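Swapping fingers on the small arm, part two

Oct 31, 2020

Last time I wrote about the arm I said I would get back to the fingers once I had more hours on them. I now have more hours on them, so these are my notes. If you came for the kinematics posts, those are still coming.

The setup is the same as before. The arm is bolted to the bench in my back room in Illville, with a small camera at the wrist so I can see what the fingers are doing. Controller settings are unchanged except for the closing speed, which I dropped after the first evening.

The two sets of fingers

The first set came with the gripper. They are hard plastic, with shallow ridges at the tip. The second set was printed for me by Chin-lung Chien, who has a better printer than I do. He used a softer material and made the pads wider by 2 mm. He also moved the mounting holes slightly so they would fit my older bracket, and I had to file one of them anyway.

I did 100 picks with each set, split between a wooden block, a cardboard tube, a roll of tape and whatever cables were in the drawer. A pick counted as good if the part was lifted, held while the arm moved to the other side of the bench, and released where I asked. Nothing more scientific than that.

On the block and the tube there was no real difference. The stock fingers missed once on the tube and the printed ones never did, but I would not read anything into that. The roll of tape was easier with the wide pads. The stock fingers tended to push it away as they closed, and slowing them down only helped a little.

Cables

Cables were where most of my time went. They bend, they roll, and the weight is never where you expect it. Oi-ling Yip suggested gripping by the connector end and letting the rest follow, and after a few bad tries at the middle of the cable I switched to that.

Plastic wrap makes it harder. The film slides over whatever is inside it, so the gripper can be closed on the wrap and still not have hold of the part. My first fix was to raise the force, and all that did was shoot the part out sideways. What worked better was going back to the lower force and bringing the fingers in more slowly, so the film had time to bunch up before they were fully closed.

With the stock fingers I failed 27 of my cable picks. With the printed ones it was 11. Those are the two numbers I would trust most out of all this, since I ran the cables in the same order both times and did not touch the lighting.
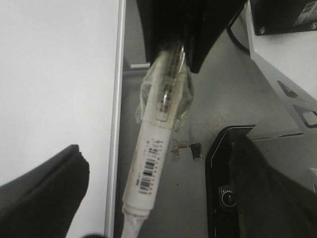 The camera

I tried two mounting angles for the wrist camera. The steeper one gives a better look at the part but loses most of one finger. The flatter one keeps more of the fingers in view, and you pay for it with a lot of bench in the background. I have stayed with the flatter one for now.

White parts over a light surface are a problem for my detection script. It finds the dark printing on a label before it finds the body of the part, then puts the grasp point on the label. Shih-chieh Liao told me to crop closer and lock the exposure. Locking the exposure helped right away. I have not done the crop yet.

What I am keeping

The printed fingers stay on. They mark easily and I expect to be asking for another set by March, but they are cheap to make and quick to change – four screws and a re-zero. The stock pair goes back in the box for heavier parts.

Lai-ching Su asked in the comments last time whether I had tried thin foam pads on the stock fingers. I have the foam but have not cut it. She used double-sided tape on hers and says it held up fine, so I will start with that and post the cable numbers when I have them.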